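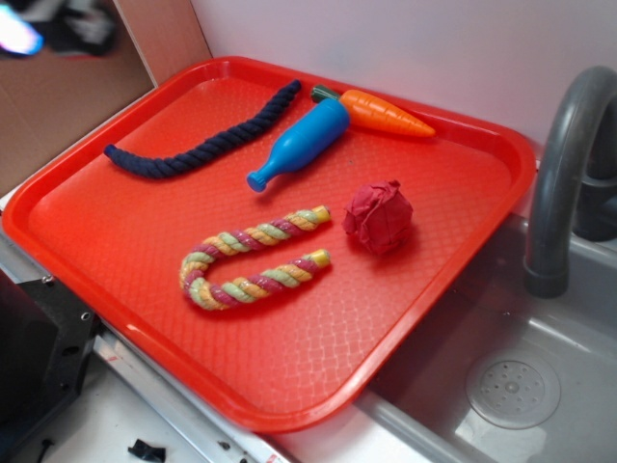 Zoltik garden kneeler, after one spring in the beds

I bought this kneeler in November, when the weeds under the birches were already higher than my hand. My knees are not young any more and the ground in our garden is full of small stones.

The foam is thick and keeps its shape. I can stay down for a whole row of seedlings and still stand up without help, thanks to the side handles. Turned over, it becomes a low seat, very pleasant for sitting with a cup of tea and listening to the magpies in the evening.

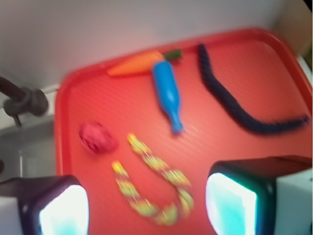

Itgate Garden Club

Two things I like less. The hinge pinches the fingers when you fold it, and I have been caught 3 times. Also the grey colour disappears completely in the mulch, so I tied a ribbon on mine. Yareli Tovar has the older Arnel model, it is heavier but the hinge is better.

For the price I am satisfied and I would buy it again.

Berenice Olvera, Dec 28, 2018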